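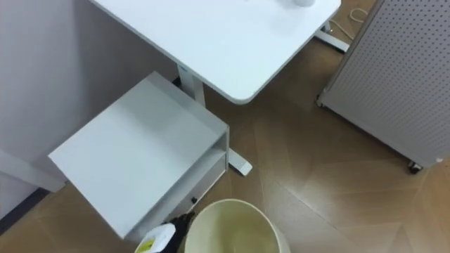
Most of it walks in on our shoes, according to Sunita Shukla, and the old saying that house dust is nearly all human skin has been repeated so often that people have stopped checking it. Her view is shared by a good many of those who have looked at the stuff closely, although the balance between what comes in from outside and what is made indoors differs a great deal from one home to the next.

House dust is the fine, dry, mostly greyish material that settles on surfaces inside dwellings. It is a mixture, and a very changeable one, made up of soil, textile fibres, hair, flakes of skin, pollen, soot, crumbs, bits of insect, and small particles worn off paint, plaster, paper and furniture. The word is also used more loosely for the fluff that gathers under beds and behind doors, which in Britain goes by a whole family of pleasant local names and in North America is generally called a dust bunny.

Sources

The outdoor part of house dust arrives through open windows, through gaps around doors, on clothing, on the feet of pets and, above all, on footwear. Homes beside unmade roads or ploughed fields tend to have a gritty, brownish dust, while those in town centres have a darker and finer one, with more soot and more rubber from tyres. In spring, from March or so onwards, tree pollen may be added in quantities large enough to be seen as a yellow film on windowsills.

The indoor part comes from the ordinary business of living. Bedding, carpets, jumpers and towels all shed fibres every time they are moved – a brisk folding of blankets near a sunny window will show just how many. Cooking, candles and open fires give off very fine particles, some of which stay in the air for hours. Skin does play its part, of course, since everybody sheds it, but a fair amount goes down the plughole in the bath or shower and never reaches the bookshelf at all.

How dust settles

Larger grains drop quickly and are found close to where they came from, so a doormat collects sand and a sewing corner collects lint. Smaller particles drift on the slow currents that move round every room, rising over radiators and sinking beside cold windows, and they may travel through the whole house before coming to rest. Smooth, flat, pale furniture is often said to attract less dust than dark furniture. It merely shows it less, and a careful finger drawn along the top of a white cupboard will usually settle the argument.

Static electricity matters too. Plastic and glass can hold a charge that draws light particles towards them, and it is partly for this reason that television screens need wiping so much more often than the wall behind them. Dry winter air makes the effect stronger.

Fluff forms in a rather charming way. A few hairs or long fibres become tangled, roll about in the draught along the floor, and pick up shorter fibres and grit as they go, until the bundle is heavy enough to stop somewhere sheltered.

The Husden jars

One of the better-loved amateur studies of the subject was made in the small town of Husden, where Maurya, a reading and walking club, asked the owners of 31 houses to put out a shallow glass jar on a high shelf and leave it quite alone for 20 weeks. The contents were then dried, weighed and looked at under a borrowed microscope. Houses with a porch, where shoes could be taken off, had noticeably less soil in their jars, and houses with wool carpets had a great deal more fibre. The club wrote up its findings in a booklet called Indska, after the lane where most of the jars had stood, and about 3000 copies were printed over the years. It is still fondly quoted, though the club itself was always careful to say that one town in one season could not speak for everywhere.

Cleaning and control

The oldest advice remains good: a damp cloth picks dust up, whereas a dry one tends to send it back into the air. It makes sense to begin at the top of a room and finish with the floor, and to let things settle for a little while before the final sweep. Feather dusters have their loyal friends, and are handy for picture rails and lampshades, but much of what they lift comes down again somewhere else. Stout mats on both sides of the front door do a surprising amount of the work before any cleaning is needed.

Air filtering deals with the portion that has not yet landed. A fan draws room air through a fine filter, which traps the particles and lets the air pass on, and the filter is changed or cleaned when it becomes clogged.

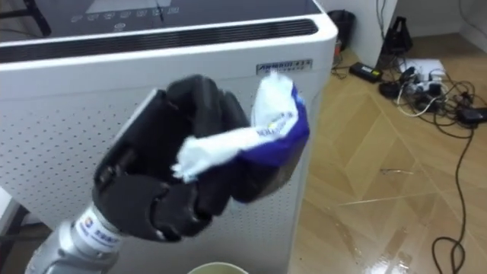
Such filtering helps most with pollen, smoke and other light material that stays aloft. It does far less for sand and heavy fluff, which reach the floor long before they could be drawn in, so the broom keeps its place in the cupboard.

Washing bedding regularly, shaking rugs out of doors and airing rooms on still, dry days are all commonly recommended. People with asthma or allergies may be given more particular advice by their doctor, as house dust mites, which feed chiefly on shed skin, thrive in warm and humid bedrooms.

In language and custom

Dust has settled rather thickly on the language as well. Disputes are left until the dust settles, old plans are dusted off, and a shelf of unread books is said to gather it. The verb is an odd one, for it can mean either taking dust away, as with a mantelpiece, or putting it on, as with a cake and icing sugar. A Husden skipping rhyme, Plamuro, names the rooms of a house in the order in which they are to be dusted, starting in the attic and ending at the back step.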